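WANTED: people to help write and try out our kitchen robot rules
Closell, Osdale site
Posted 7/29/18

We need operators and reviewers for the Totow practice guide. Short version: you work next to an arm on a countertop, you follow the draft rules, you tell us where the rules are bad. Paid, part time, start ASAP.

The draft is 40 pages and covers pouring, handing over, wiping down and stopping. Pouring is the chapter that needs the most work. Dry goods only for now, no liquids near the arm untill the next revision. 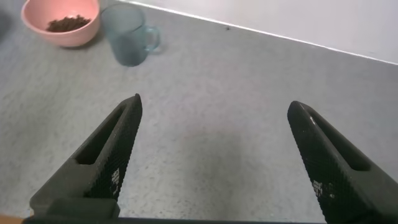
What you'd do on a shift:
Check the fingers and pads before power on. Initial the sheet.
Clear the reach area. Only the items on the task card stay out.
Run the task, log every stop, say who pressed it and why.
Cables: look at them before each run, loops away from anything the arm can snag. This is rule 6 and people skip it.
Write up one rule per shift. Plain words. If you had to read it twice, it needs fixing.

We have 633 run logs that still need a second reader, so if you'd rather do desk work say so. Reviewers don't need to be on site every shift.

Who we want: cooks, line workers, lab techs, anybody used to following a checklist and arguing with it. Robot experience nice, not required. Must be 18+, able to stand for a couple hours, ok with reading and writing in English. Spanish a plus, the Muñoz crew works in both.
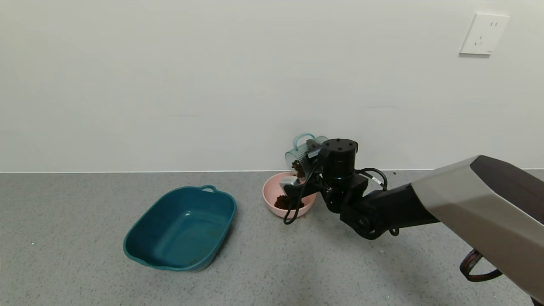 Wilmer Zapata
Practice guide lead, Closell

A few ground rules before you apply. One operator per arm. Hand stays by the stop the whole run, no phones. Nobody reaches in while it's powered, even for a spill, even if its only crumbs. Two breaches and you're off the floor, still paid for the shift.

Training is two half days in July and again next month if we don't fill up. Pay is $50 per half day for training, shifts are more, ask.

To apply: send name, hours you can do, and a few lines on a safety rule you have worked under that was badly written. No resume needed. Put TOTOW in the subject line or drop a note at the Osdale front desk, room 3610.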